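Ajith Varma
29. August

So, ich hab's getan. Nach Monaten des Drumherumschleichens hab ich mir den Testzugang für Drivora geholt, die Simulationsumgebung von Justero. Ich schreib hier mal mit, wie es läuft, weil mich im Februar schon ein paar von euch danach gefragt haben. (1)

Vorweg: Ich zahle selbst, 200 Euro im Monat, keine Kooperation, kein Rabattcode. Wer einen Rabattcode will, muss woanders gucken, und wer einen findet, schickt ihn mir bitte 😅 (2)

Installation lief bei mir glatt, bis auf den Lizenzserver. Der wollte meinen Schlüssel erst beim dritten Anlauf. Support angeschrieben, nach einer Stunde kam eine Antwort von einem echten Menschen, und zwar auf Deutsch! Hatte ich nicht erwartet. (3)

Angefangen hab ich mit der Greifaufgabe aus dem Paket »Grarkdale«. Da sind fertige Tische, Objekte und Arme drin, man klickt sich das zusammen und kann nach fünf Minuten loslegen. Eigene CAD-Modelle gehen auch, aber das heb ich mir fürs Wochenende auf. (4)

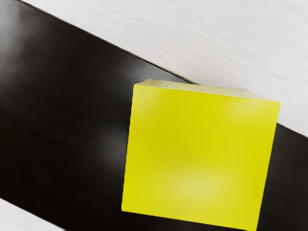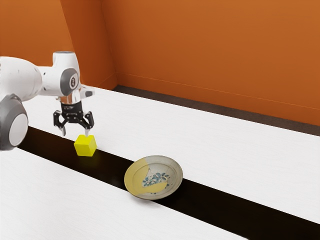
Was ich eigentlich wissen will: Taugt das, um eine Greifroutine vorzubereiten, bevor ich in der Werkstatt Zeit am echten Arm blockiere? Mein erster Eindruck ist ja, mit Abstrichen. Die Szenen sind schön überschaubar, der gelbe Würfel und der Teller mit dem blauen Blumenmuster stehen zusammen auf dem schwarzen Streifen, und genau so eine Nachbarschaft brauch ich zum Üben, weil bei mir auch immer irgendwas neben dem Teil steht, das ich haben will. Objekte verschieben geht per Maus oder per Skript, beides hat auf Anhieb funktioniert. (5)

Licht und Spiegelungen finde ich überraschend ordentlich, gerade der graue Schimmer auf dem Schwarz. Bei den Farben kann man jeden Kanal von 0 bis 255 einzeln verstellen und auch zufällig würfeln lassen. Für alle, die Bilderkennung trainieren, ist das Gold wert. (6)

Jetzt das Gemecker. Die Doku ist ein Flickenteppich, halb Englisch, halb maschinell übersetzt. »Greiferbacke« heißt auf einer Seite plötzlich »Wange«. Und die Zeitleiste zum Zurückspulen ruckelt auf meinem Laptop, sobald mehr als 2.000 Schritte drin sind. (7)

Noch was: Der Export. Man bekommt die Kamerabilder sauber sortiert raus, die Gelenkwinkel aber nur in einem eigenen Format. Es gibt einen Konverter von Venkataraman, der kostet extra. Das hätte ich gern vorher gewusst, auf der Preisseite steht davon kein Wort. (8)

Für wen lohnt sich's? Wenn ihr regelmäßig Abläufe testet und keinen eigenen Arm rumstehen habt, probiert es einen Monat aus, kündigen geht mit einem Klick. Wer nur mal gucken will, wartet auf die kleine Version, die laut Newsletter noch kommen soll. (9)

Ich lass am Abend mal einen längeren Durchlauf mit wechselnden Startpositionen laufen und poste die Zahlen, wenn mein Lüfter das überlebt. Fragen gern drunter, am liebsten zum Skripten, da steck ich gerade eh drin. (10)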